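Section 4: Comparing Grippers on the Two-Arm Table Station

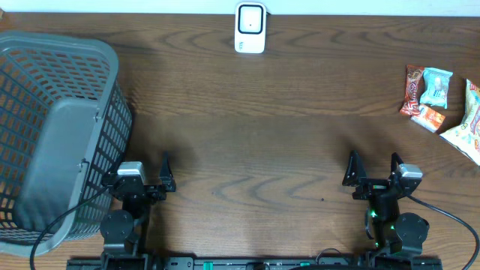

Prepared by Jovita Zepeda, Prakdale Automation Laboratory
Issued 03/10/2022

4.1 Purpose

This section sets out the procedure for comparing two sets of gripper fingers on the table station. It applies to stations with two arms on a common front rail. The fingers supplied under the name Montes are compared with the standard fingers, and the results are entered on the Stestau record sheet. Operators must have completed Section 3 (Power and Homing) before starting.

4.2 Items Required

Both arms, bolted to the rail
One large basket with openings in its sides
Snack packages of different sizes, including at least one candy bar and one larger bag
One set of Montes fingers and one set of standard fingers
The hex key supplied with the station
The record sheet

4.3 Preparing the Table

1. Place the basket on the left side of the table. For the first half of the comparison, lay it on its side. For the second half, stand it upright.

2. Place the packages together at the upper right, toward the back of the table. Wrappers may touch or overlap. Do not straighten them between runs unless the record sheet calls for it.

3. Leave the wood between the two grippers clear. This stretch is the handover area and is used in Test B.

4. Check that each cable has enough slack to follow its arm through the full range of motion. A cable may curve outward toward the near corner on its own side. It must not pass between the fingers.

Note: Strong wood grain can affect how the camera software finds the edges of small wrappers. If an item is missed twice in a row, run the table calibration again as described in Section 2.

4.4 Fitting the Fingers

1. Switch off power to both arms and wait for the joints to settle. Support the arm by hand while doing so.

2. Remove the two screws on each finger and lift the finger from its carrier.

3. Fit the new fingers. On both arms, the triangular finger goes on the inner side, facing the other arm. The smaller finger goes on the outer side.

4. Tighten the screws evenly by hand. Do not use a power driver.

5. Restore power and close each gripper slowly from the control screen. The tips should meet without one riding over the other.

CAUTION: Keep hands clear of the fingers and wrist servos whenever power is on. An arm may move without warning when a stored position is loaded.

4.5 Test A: Single-Arm Pick

1. Load program 649 from the Pinberg controller menu.

2. Set the closing force to 50 percent.

3. Start the run with the right arm. The arm picks one package, lifts it, holds it above the table, and sets it down in the same area.

4. Complete 100 picks with each set of fingers. The items are to be taken in the order printed on the record sheet.

5. Mark each pick as held, slipped, or missed. A package that turns in the grip but does not fall is marked as held, with the letter T beside it.

Note: Crinkled bags give under pressure, and the fingers may close further than the program expects. If the screen shows a travel warning, record it and continue. Do not raise the closing force during a set.

4.6 Test B: Handover to the Basket

1. Leave the closing force as it was in Test A.

2. Start the handover program. The right arm places the item in the open area between the grippers. The left arm then picks it up and moves it to the basket.

3. With the basket on its side, confirm that the left arm approaches the open end and does not strike the rim. Stop the run if the fingers enter any of the openings in the basket wall.

4. Repeat the test with the basket upright.

CAUTION: If a finger becomes caught in the basket, press the stop button before touching either part. Do not pull the basket free while the arm is powered.

4.7 Recording and Storage

Enter the finger set, the closing force, and the operator's initials on every sheet. Sheets without a finger set entered cannot be used in the comparison and the run must be repeated.

Wipe the finger pads with a dry cloth after each set. Packages with torn wrappers are to be replaced with the same product before the next set begins. Completed sheets are kept at the station until the July review, when the choice of fingers for the remaining stations will be made.

For errors shown on the controller during a run, refer to Section 7.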